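Monday, Gidance gripper trial, bin 2

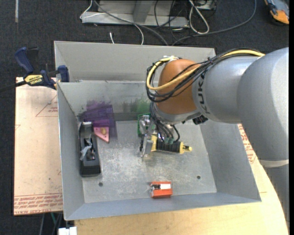
Gidance demo unit, day one on our KUKA. Quote from Mertens is for the gripper plus the pick software, 200 picks free then we decide. Fingers are slimmer than our old ones, good. Mixed bin today: hand plane along the left wall, green circuit board at the back, little orange-red box up front. Plane is the one I worry about – long and heavy at one end. Cable bundel at the wrist needs a better route, ask Josefien. Software wants 592 MB of updates before lunch, ugh. Bart to call Mertens re spare fingers.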